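Prunum two-arm assembly software
Progress report to the Girkstead fund, 02/02/2020

Work since the November report has gone into three parts of the software: the planner that shares a task between the two arms, the contact detector, and the tool we use to label recorded runs. The robot itself is unchanged.

The test task is still a piece of household furniture with a molded white plastic base and long tubes that join it at the corners. We chose it in the proposal for its threads, which punish small errors in angle. The library now holds 1,148 labeled segments, 330 of them added in this period. Head and wrist views are stored against one clock.

Assembly task, head and wrist cameras:

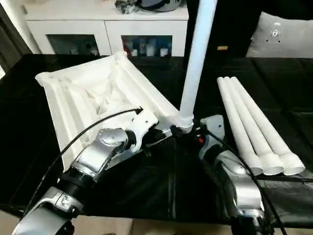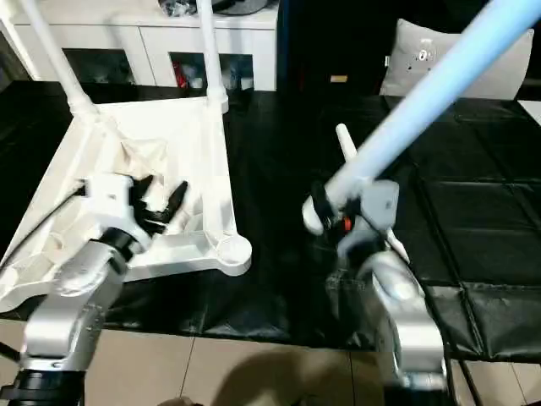
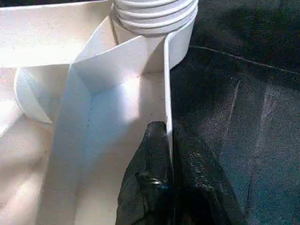
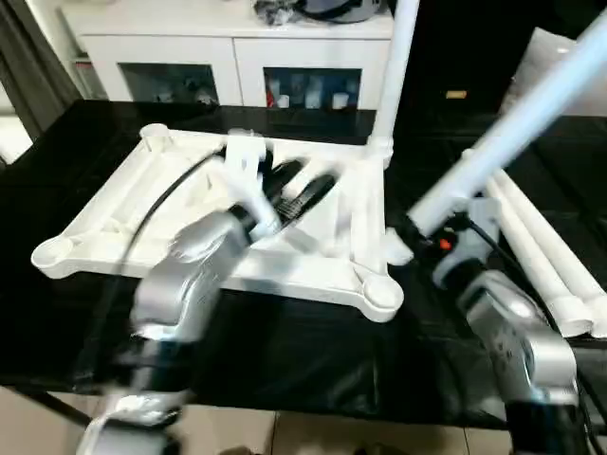
The planner used to treat each arm as a separate job and check for collisions afterward. It now plans both together and keeps one arm's hold fixed while the other moves. Planning takes longer – 2 seconds for a typical step – but we see fewer stops partway through a motion.

Contact detection is behind schedule. The first version read motor current only and confused cable drag with a thread starting to catch. The Vasiliauskas filter removed most of these false alarms at low speed. At higher speeds it still misses light contacts, and we have capped the joining step until this is fixed.

White parts under strong light remain a problem for the pose estimator. Edges wash out, and the estimate can flip between two corners of the base. We are testing a model that also uses the previous 100 readings of arm position.

The labeling tool, Zerkevness, is in daily use. It can now split a run by gripper state, and a second labeler can mark a disagreement without overwriting the first label. Export to the shared format is not finished.

Spending is within the approved budget. In the next period we will finish the export, retrain the pose estimator and repeat the joining tests with the speed cap removed.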